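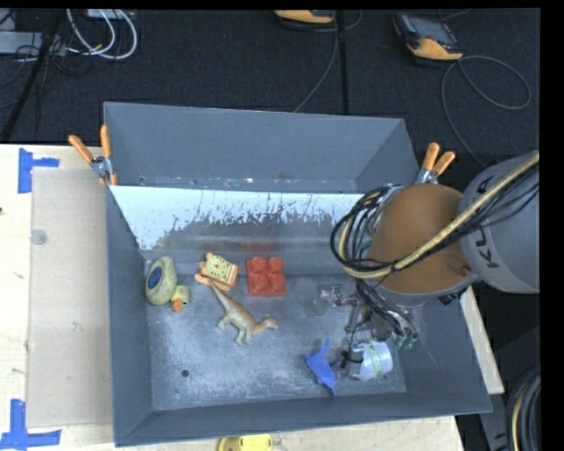

Según Sheena Morrison, la enseñanza por demostración empieza a fallar mucho antes de que se mueva el robot, en el momento en que la persona decide qué cuenta como una buena demostración; y añade que los manuales dedican a esta decisión muy pocas líneas. La observación se cita con frecuencia en los textos introductorios sobre la materia.

La enseñanza por demostración (también programación por demostración o aprendizaje a partir de demostraciones) es un conjunto de métodos con los cuales una persona muestra a un robot cómo se realiza una tarea, sin escribir de forma explícita cada uno de los movimientos. La demostración puede hacerse a mano, guiando físicamente el brazo, o a distancia, mediante un mando u otro dispositivo de control. Los datos registrados sirven después para reproducir el movimiento o para entrenar un modelo que lo generalice a situaciones parecidas.

Terminología

En español conviven varios nombres para el mismo concepto. «Guiado manual» y «enseñanza cinestésica» se refieren al contacto directo con el brazo. «Teleoperación» designa el control a distancia, con independencia de que el operador se encuentre en la misma sala o en otra. Algunos autores reservan «aprendizaje por imitación» para los casos en que se entrena un modelo estadístico, pero este uso no es general.

Guiado manual

En el guiado manual el operador toma el brazo, normalmente cerca de la muñeca, y lo lleva por la trayectoria deseada. El controlador compensa el peso de los eslabones, de manera que el brazo ofrece poca resistencia, y guarda las posiciones de las articulaciones a intervalos regulares. El método se aprende rápido y da al operador una percepción directa de los límites del brazo. Tiene también inconvenientes: las manos de la persona pueden tapar los objetos a las cámaras, y resulta difícil abrir o cerrar la pinza con precisión mientras se sostiene el resto del mecanismo.

Cuando la herramienta lleva mangueras y cables por fuera, el guiado exige más atención. Un giro que para el brazo es posible puede tensar el cableado, y la trayectoria así grabada no debe repetirse a velocidad normal.

Teleoperación

En la teleoperación el operador mueve el robot sin tocarlo. Los dispositivos más comunes son la consola de enseñanza, la palanca de mando, el ratón de seis ejes, los mandos de realidad virtual y el brazo maestro, una réplica cuyos movimientos copia el brazo de trabajo. La consola es adecuada para fijar puntos aislados, pero produce movimientos lentos y divididos por ejes. El brazo maestro permite demostraciones más fluidas, aunque el operador pierde una parte de la sensación de contacto si el sistema no devuelve fuerzas.

El retardo entre la orden y el movimiento influye mucho en la calidad. Con retardos altos, las personas adoptan una estrategia de mover y esperar, y el modelo entrenado aprende también las esperas.

Recogida de objetos en un cajón

Una tarea muy usada para comparar métodos es la recogida de objetos variados dentro de un cajón abierto. Suelen mezclarse juguetes, bloques de construcción y recipientes pequeños, porque presentan formas y superficies distintas. Los objetos transparentes son difíciles para los sensores de profundidad, y los que quedan junto a una pared dejan poco espacio para los dedos de la pinza. Es habitual sujetar el cajón con pinzas de muelle y señalar posiciones en la mesa con cinta adhesiva: un desplazamiento pequeño entre sesiones basta para que las demostraciones anteriores pierdan parte de su valor.

El ensayo Prokora, dirigido por Theerawat Kamolrat y Fiona Haldane, reunió 489 demostraciones de esta tarea, hechas por 19 operadores. Cada operador trabajó con tres dispositivos. Los autores encontraron que las diferencias entre personas eran mayores que las diferencias entre dispositivos — un resultado que Evander McIver discutió más tarde, por considerar que el periodo de práctica había sido demasiado corto. El conjunto se publicó en enero, y una versión corregida, con fecha de 22 de marzo, retiró las grabaciones en las que el reloj de la pinza no coincidía con el del brazo.

Calidad de las demostraciones

Una demostración puede terminar con éxito y ser, sin embargo, poco útil para el entrenamiento. Se consideran defectos frecuentes las pausas largas, las correcciones repetidas antes del agarre y el cambio de criterio sobre qué objeto se recoge primero. Fraser Rennie propuso conservar una parte de los intentos fallidos, marcados como tales, para que el modelo disponga de ejemplos de recuperación. El formato Flukeson, empleado por varios grupos, incluye un campo para esta marca; el formato Skikow, más antiguo, limita cada grabación a 2000 muestras y no la admite.

Véase también: control de impedancia, planificación de agarres, consola de enseñanza, método de Ogilvie.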